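Wirkside Makers Help > Robots and automation > Safe working

Do I need to follow "proper" rules for a small mobile robot in a shared workshop?

Posted by marrowfat, 6/10/25

Hello all. I've been put in charge (well, I put my hand up, so my own fault) of writing the house rules for our robot group. We share the ground floor of a building in Birnen with a pottery class and a bike repair lot, so other people wander through while we've got things moving. The robot itself is home-built, white plastic shell, wheels, one arm, comes up to my hip. It isn't a factory machine and it isn't a toy either, and that's where I get stuck.

I've read bits of the official stuff and most of it seems to be aimed at people bolting a big arm to the floor and putting a cage round it. Ours drives about and picks things off tables! At the moment our rules fit on one sheet, and they say things like "be sensible" and "stop if someone comes in". A chap from the pottery class asked me how fast it's allowed to go and I had no answer for him.

We do nearly everything in simulation before it gets near the real floor, and a couple of members reckon that covers us. The simulated room has a table, shiny black floor slabs with a seam between them, different surfaces for it to cope with and so on, and they've put a lot of hours into getting it to behave in there.

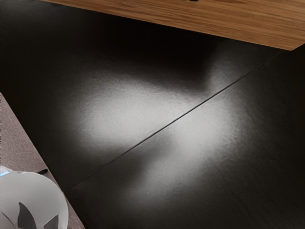

My worry is that a run going well on the computer gets treated as a pass for the real thing, and I don't think anyone's written down what should happen in between. So what do other groups do? Is there a standard I ought to be quoting, or do I write my own and hope? And who gets to say a program is ready? There are 33 of us on the mailing list, though you rarely see more than a handful on any one night.

Sorry it's long. Any real rule sheets very welcome, even scruffy ones.

Femi Danladi

I've been through this with the Godinho group, so here's what we ended up with. Long answer, get a tea.

On standards first. The ones you've been reading are probably the industrial ones, ISO 10218 and its relatives. There's another, ISO 13482, written for personal care robots, and its thinking is a bit closer to a thing that trundles about near people. I wouldn't quote either on your sheet unless you've really followed it, as quoting a number makes readers think you've been checked against it. What I'd pinch is the method they share: write down each way it could hurt somebody, how bad, how likely, what you've done about it, then look again at what's left. Ours came to 2 pages and took an evening. Do it with the pottery people in the room if you can. Ours pointed out that they walk backwards through the door carrying boards, and not one of us had thought of that.

Now simulation. I love it and we use it for everything, but treat it as the place where you find the daft mistakes. Shiny dark floors are a good case. Depth cameras and some laser sensors can go funny on them, and your simulated sensor may well be reading the floor perfectly because it knows where the floor is. Same with grip. A wheel crossing from one surface to another in the simulator does whatever the friction number tells it to, and who picked that number? (In our case, me, at midnight.) So we have a step-by-step for anything new:

Run it in simulation and save the settings along with the program. If you change the friction or the lighting afterwards, it counts as a new run.

Run it on the real robot with the wheels off the ground and the arm unloaded.

Run it on the real floor at the slowest speed, tape down, two people present, one holding the stop button and doing nothing else. I mean it about nothing else. No laptop, no phone.

Full speed after that, still with the tape down.

Whoever wrote the program can't be the one who signs it off. It gets a bit prickly now and then but I'd keep that rule over all the others.

For speed, pick a number for your own sheet by testing how far it travels after you hit stop, with the heaviest thing it's allowed to carry, on your slipperiest bit of floor. Then set the tape well beyond that. Your pottery chap will be much happier with a stopping distance than with a speed anyway. Clay dust will alter it too, so sweep and test again now and then.

One more, get a real stop button that cuts power to the motors. A stop that goes through the same computer that's misbehaving isn't much of a stop. Think about the arm as well, because ours dropped whatever it was holding the first time we cut the power, and then sagged onto the bench. It's got a brake now.

And ring whoever insures the building. Do it before you finish the sheet, they may want things worded their own way.

tallowbridge

Agree with most of that but I think it's a lot of paper for a hobby group. We had 8 rules and people read the first three. Now we've got a laminated card on the robot itself: where the stop is, keep outside the tape, no loose sleeves or lanyards, never run it alone, batteries charged only when somebody's in. Everything else is in a folder for whoever wants it.

Don't let anybody tell you it's all in Asimov by the way. I had a man argue with me for half an hour that the three laws were the legal position. They're from stories he wrote during the 1940s and they won't stop your arm catching somebody's cuff.

Rarine_Pete

no idea about standards but we put a cheap flashing light on ours that comes on whenever the motors are live. best thing we did. people see it from the door and go round. beeper was a mistake, everyone hated it and somebody unplugged it by the second week

marrowfat

Brilliant, thank you all. Femi, I'm stealing the bit about the person on the stop button word for word if that's all right, and the signing off rule (I can already guess who'll grumble). I hadn't thought about saving the simulation settings either. I've just asked and ours have been changed several times with no note of it anywhere, so that's my first job.

Card and flashing light are both going on the list for October. Does anyone have a make of floor tape that comes up again without taking the paint with it?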